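ok croissant thread, as promised to the three of you who asked. I have been baking these every weekend since May and I have opinions now

first, the butter. I was using the cheap block from the corner store and it kept cracking into little shards inside the dough. Kerttu Mustonen (neighbor, Finnish, bakes circles around me) told me to bash it flat with a rolling pin while it's still cold, until it bends without snapping. changed everything!!

second, my kitchen is too warm. it just is. I put the dough back in the fridge after every single fold now, even when I'm impatient, even when there are people in the living room asking where breakfast is

also I quit eyeballing the milk. 153 grams, on the scale, every time. my grandma would be ashamed of me but my dough is finally the same from one batch to the next

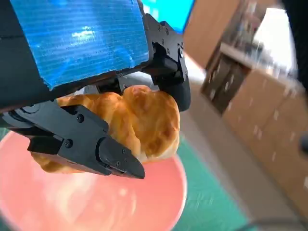

the bake is where I kept messing up. I used to yank them out the second they turned blond, and then they'd go sad and bready by lunch. Encarnación Sepúlveda, who ran the morning shift back when I worked the register at Asurcombe, used to yell "más color!" across the whole shop and I finally get it. you want that deep amber on the crests, like on this one, with the shiny crackly top. the underside can stay a paler buttery yellow and I'm fine with that, I care way more about the top

egg wash! two thin coats. one right after shaping, one right before the oven. I use a whole egg plus a splash of milk and I try really hard not to let it drip down the cut sides, it glues the layers together and they can't open up

someone asked about the oven. it's an old Stavo that came with the apartment and the dial lies, so I bought a little thermometer that hangs off the rack. then 15 minutes, turn the tray, and after that I just stand there and stare through the door till I like the color

freezing: yes, you can! shape them, freeze on a tray, bag them up once they're solid. move however many you want to the fridge before bed, then give them a proper long rise on the counter in the morning. they should wobble when you jiggle the tray

next up is pain au chocolat, if I can find the good chocolate sticks anywhere near me. drop your sources please, I've already tried both grocery stores and the fancy place by the station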